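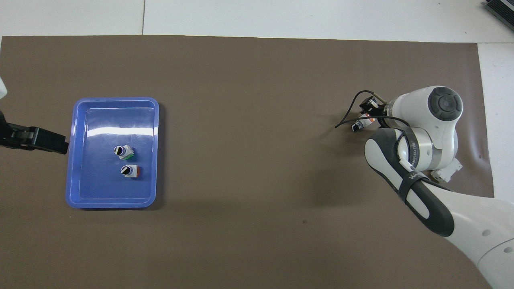

Sorting small rotary switches: tray or bare mat?

fikum_bench
Two rotary switches, round knob on a square white base. One has a green strip on the side, the other red-orange. I keep them in a blue plastic tray on the mat. Is a tray worth the space at this quantity?

Trorville20
Yes. A raised rim stops round knobs from rolling off. I lost 3 that way in April.

s_bodin
Disagree. The bases are square, so they stay put. The rim gets in the way of your fingers and the glossy wall throws glare. A matte mat is enough.

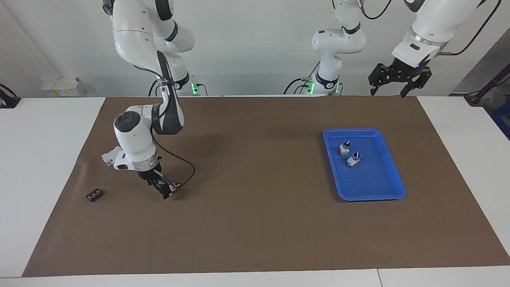

It also has to lie flat. Mine creased after a winter rolled up, and parts leaned at the folds.

Trorville20
Then flatten it. I'd still use a tray for anything under 20 mm.

fikum_bench
Keeping the tray, moving it out from under the lamp. Does the strip color indicate the variant?

s_bodin
Depends on the maker. Check with a meter.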